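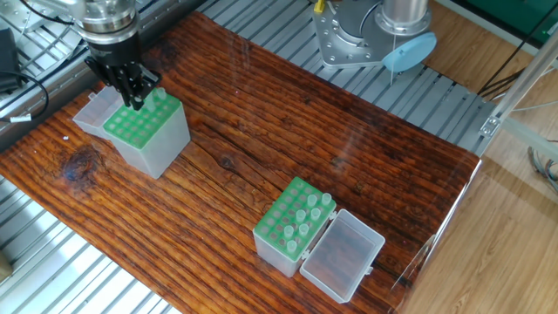
You can laugh, Fares Fakhoury told me on the phone, but the bell rang again last night and there was no wind at all.

I said I wasn't laughing. I was eating toast. I asked who had heard it and he said everyone, so I asked who in particular, and he gave me the name Vasić, which was the name he had given me the last time.

I should say how I came to be mixed up in this. My aunt left me the house in Istberg, the narrow one next to the chapel, and with it came the right to be called whenever something happened near the wall. A tile comes down and I get a call. A goat gets into the yard and I get a call. In March the bell started ringing by itself, and since the chapel wall is partly my wall, I was expected to have an opinion.

My opinion was that bells don't ring by themselves. I put it more politely than that the first couple of times.

"Come and hear it," Fares said.

"When does it do it?"

"It doesn't have a schedule."

"Then how would I come and hear it?"

He thought that over. He is a patient man and a good neighbor, and he dug my car out of the ditch once without saying a word about how it got there. "It likes the hour before morning," he said.

So I drove up. It takes most of a day and the last stretch is all bends. I stopped in Neletti for coffee and made the mistake of telling the woman at the counter where I was going, and she put her hand flat on the counter and said, oh, the bell. She told me it had rung before a death. I asked whose. She wasn't sure of the name, but it was a man, an older man, and he'd been ill. I asked how long he had been ill. A couple of years, she thought. I paid for the coffee.

Fares was waiting at my gate with the key, although I have my own key. Old Vasić was with him, in his good jacket. I suppose they had agreed that I was to be received.

"It rang for the war," Vasić said, before I had the bag out of the car.

"Were you here?"

"My grandfather was here."

"And he heard it?"

"He told my father about it."

I asked whether the bell had also rung at times when there was no war, and he looked at me the way you'd look at a child who has put a shoe on the cat. He said of course it had. It was a bell.

We ate at Fares's table, beans and the flat bread his wife makes, and they went over it all for me again. The rope had been taken off years ago because boys were swinging on it. The door to the tower was locked and the key hung on a nail in Fares's kitchen, where I could see it from my chair. Anyone could have seen it from my chair. I pointed out that the whole village walked in and out of that kitchen, and that Fares himself had been asleep on the three nights in question. He agreed that he had been asleep. "Until the bell," he said.

Vasić said that a man had come from the Fikero paper and written it all down. I had read that article. It said that the bell was almost 400 years old and had never been repaired, and a few lines later it said that the bell had been recast after a fire. I had cut it out and underlined both parts in pen. I didn't bring it out at the table, because his wife was just then giving me more beans, and because it had the old man's picture in it and he was proud of it. 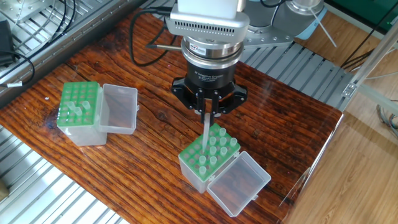
At night I sat up in my aunt's kitchen with a blanket and a flashlight. I had borrowed the key off the nail, which put one explanation out of the running, unless there was a second key, and in my experience there is always a second key. I had also stretched a piece of black thread across the tower door at the height of my knee and told no one. I felt a bit foolish about the thread. My aunt would have enjoyed it.

She believed in the bell herself, in her way. She believed in a good many things. She had a saint for lost scissors. When I was small she told me that the bell knew our family, and I asked her how a bell could know anyone, and she said by our feet. I can still remember lying upstairs trying to walk without making a sound, just to see if it could be fooled. Then I'd lie there waiting for it to ring and be offended when it didn't.

I must have dozed. The kitchen clock said 15 minutes to five when I heard it.

It was a single stroke, and not a loud one. I'd expected to be able to say afterward that it might have been a pan, or a gate somewhere. It was the bell. I sat there with the blanket up to my chin like somebody's grandmother, and then I got my shoes on the wrong feet and had to start over.

Outside there was no wind. I'll give Fares that. The smoke from his chimney went straight up. He was already standing in the lane in his coat, and there was a light on at Vasić's, and neither of us said anything. I walked past him to the tower door and shone the flashlight at it.

The thread was where I'd left it.

"What are you looking at?" Fares said.

"Nothing."

I unlocked the door and stepped over the thread and went up. There are 60 steps, a number I know because my aunt made me say them aloud so I wouldn't fall. At the top it smelled of pigeons, but there weren't any pigeons. I put my palm on the bell. I wanted it to be still, and I also wanted to feel it humming, and what I felt was cold metal and my own pulse going in my hand. You can get that from a fence post if you've just climbed a tower.

I had my list ready, naturally. Metal shrinks when the night gets cold. Beams shift. An owl could have come in by the louvers and left by them. There could be a boy with a slingshot and very good aim, and in a village like this one there probably was. I said all of it to Fares when I came down, one after another, and he nodded at each as if I were reading him a menu.

"Which one?" he said.

"I don't know which one."

"But one of them."

"Yes."

"Good," he said, and went to put the coffee on.

Vasić came over in his slippers to ask what I'd found, and I told him owls. He said there had been no owls in Istberg since he was married. I said one might have come back. He sat down heavily and asked me who it had rung for, did I think, and I said it hadn't rung for anyone, and he looked so pleased at that, so plainly relieved, that I understood he had been lying awake up there going through the names, and that his own was probably high on the list.

"You're sure?" he said.

I have never been less sure of anything, and I dislike saying what I can't back up.

"I'm sure," I said. "Drink your coffee."

I left after lunch. I gave Fares back the key and told him to hang it somewhere other than the nail, and he hung it on the nail. The thread I left across the door. He's called me four times since, once about a goat, and each time before he rings off I ask him to go and see whether it's broken.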